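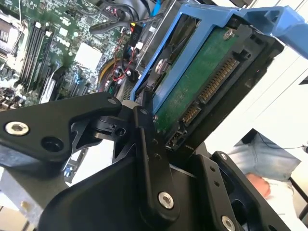 Ticket 432
Opened by: Wael Benjelloun
Assigned to: Tamás Somogyi
Date: 7 August 2024
Subject: Dell desktop at the front desk doesn't see its hard drive (sometimes)

Wael:
Hi Tamás, it's me again with the old Dell tower! Since I came in, it's been stopping on a black screen saying it can't find anything to boot from. If I turn it off, wait a bit and turn it on again, it gets to Windows maybe every other time. Zaki (the booking program) is on there and so are all the Culitz invoices going back to April, so I'd rather not poke at it too much on my own. Fans spin, no beeps, no burning smell. What should I try?

Tamás:
Hey Wael! OK, first thing, copy the invoices to the shared folder next time it boots, before anything else. Then shut it down, pull the power cord, and hold the power button in for a few seconds. Once the side is off, you want the drive in the blue plastic caddy. Have a look at the two connectors on the end of it, the long one (power) and the shorter one (data). Gold contacts on both. If anything looks bent or grimy, stop there and write back.

Wael:
Invoices are copied, took forever, about 250 files. I got the side off and I'm a bit lost, there's a lot more wire in there than I expected. Do I need to unplug anything on the board?
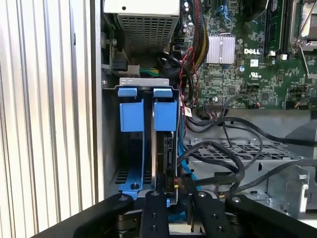

Tamás:
Nope, leave the board alone! The big red, yellow and black bundle can stay right where it is, and don't touch the memory or the heatsink either. All I care about is the drive and its two plugs. Push each one in straight, by the plug itself and never by the cable. Then follow the data cable to the blue SATA connectors along the edge of the board and press that end in too. Slide the caddy home until it sits flat, then close up and go into setup with F2.

Wael:
Done. The data plug was sitting a tiny bit crooked, I think, it gave a little click when I pushed. Setup lists the drive now and it booted three times in a row!

Tamás:
Nice! Let's not celebrate yet. I'm ordering a new data cable from Zudley anyway. Leave the machine on overnight and run the disk check, and send me whatever it prints at the end.

Wael:
Disk check finished, no bad sectors. Still booting fine this morning. I'll keep the ticket open until the cable shows up, if that's OK with you.

Tamás:
Fine by me. Status set to waiting on parts.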